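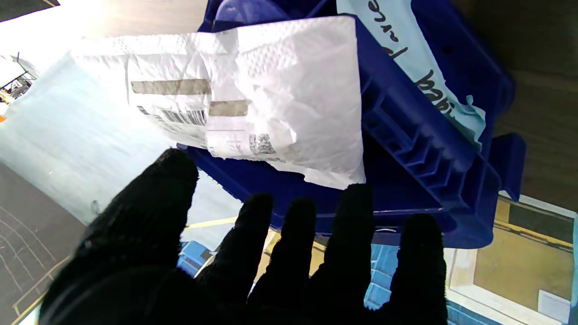 Figure 1. Wrist view, hand at the tote with a soft mailer over the rim.

Unit 6: Dropped parcels and the missed stop
Instructor: Gudrun Viklund
Read before lab. Bring your copy of the fault log.

Case: Pruvora cell, Dallitz sorting line

The task is simple. The hand takes a bagged parcel from a blue tote and places it on the belt. In the September trial the cell logged 1123 picks and 20 drops. Most drops were soft mailers. Boxes gave little trouble.

What went wrong

1. The grip check used motor current only. A mailer folds under the fingers, and current rises as if the item were held. The controller reported "grasp OK" with nothing but a fold of paper between two fingers.

2. After a drop, the arm kept going to the place position. The tote could be tipped on the way if a finger was still under the rim.

3. The stop zone was set at 100 cm from the base. With the arm at full reach, the fingertips pass 120 cm. A person could stand outside the zone and still be touched.

Item 3 is the serious one. Bjarke Frandsen found it during a walkthrough, and the cell was locked out the same day.
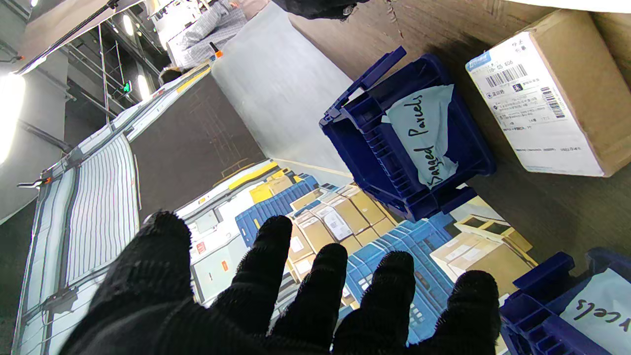 Zone size must be measured from the farthest point of the tool, with the glove on. Add stopping distance to that. Do not take the reach from the arm data sheet, as it leaves out the hand.

For lab

Redraw the stop zone to scale. Then write a grip check that uses a second signal besides current, and state what the arm should do when the two disagree.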